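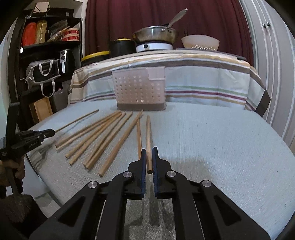

Household Textiles
Unit 6: Table Coverings
Handout for students. Read before the lab session. Bring a tape measure and the blank record sheet.

6.1 Scope

This unit deals with woven and coated fabrics used on flat furniture surfaces: fiber content, weave, weight, size, finish, and care. Upholstery and curtains are treated in the next two units. Paper and molded plastic covers are left out.

6.2 Terms

Drop: the vertical distance from the table edge to the lower edge of the cloth.
Weight: mass per unit area, given in grams per square meter (g/m2).
Hand: the feel of a fabric when touched or folded.
Ground: the main area of a woven fabric, as distinct from the border.
Silence cloth: a thick layer placed under the tablecloth to reduce noise and protect the table. Some suppliers list it as a table pad.
Selvage: the finished lengthwise edge of the fabric as it leaves the loom.

6.3 Fiber content

Cotton absorbs well and takes hot washing. It creases and may shrink, mostly in the first few washes. Unless the label says preshrunk, wash the fabric before cutting.

Linen is stronger wet than dry and releases most stains more readily than cotton. Repeated pressing along the same fold line breaks the fibers. Change the fold position from time to time, or store the cloth rolled.

Polyester keeps its size and dries fast. It holds oil stains, and the hand is stiffer at equal weight. Blends with cotton are common in commercial use, where the time spent ironing matters more than absorbency.

Coated fabrics have a woven or knitted base and a layer of vinyl, acrylic, or polyurethane. They are wiped clean. Check the care label before any machine washing. Hot dishes can mark or soften the coating.

6.4 Weave and surface

Plain weave is the simplest structure and shows each yarn equally on both sides. Twill has a diagonal line and drapes better at the same weight. Damask combines satin faces in two directions, so the pattern shows by reflected light even in a single color. Textured surfaces can be made by the weave itself, by uneven yarns, or by embossing a coating. The three are easily confused at a distance and should be checked with a magnifier, on the back as well as the face.

A fine texture hides small creases and crumbs. A coarse one makes small glasses less stable and slows wiping.
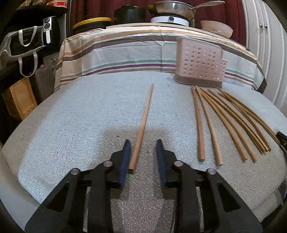 Figure 2. Pale, finely textured cloth on a table with rounded corners.

6.5 Sizing

For a rectangular table, add twice the drop to both length and width. Hem allowance is added last. A drop of 15 cm is used for all worked problems in this unit.

Rounded corners need a separate step. A square-cut cloth hangs lower at the corner than along the side, and the extra fabric forms a fold. The fold may be left as it is, or the cloth corner may be cut to a curve. For an even drop, the radius of the cut is the radius of the table corner plus the drop. Mark the curve from the same center point as the table corner.

For a round table, the finished diameter is the table diameter plus twice the drop.

6.6 Weight and wear

The course samples are coded by supplier name: Guvness, Brilico, and Pravomero. The Kang set is kept for the lab test and must not be cut.

Guvness: cotton, plain weave, 200 g/m2.
Brilico: cotton and polyester, twill.
Pravomero: coated, embossed face, knitted base.

In the lab, each sample is rubbed for 3000 cycles and then compared with an untreated piece under the same lamp. Record broken yarns, pilling, and change of color separately. Do not combine them into one grade.

6.7 Stains

Treat from the back of the cloth where possible. Blot, do not rub. Use cold water for egg and blood. Scrape wax once it has hardened. Test any bleach on the hem first, and never use chlorine bleach on a colored ground.

6.8 Problems

1. A rectangular table measures 90 cm by 160 cm. Find the finished size of the cloth.
2. The same table has corners with a radius of 10 cm. Find the radius of the cut for an even drop.
3. State which of the three coded samples is least suited to hot dishes, with a reason.

Answers are handed in with the record sheet.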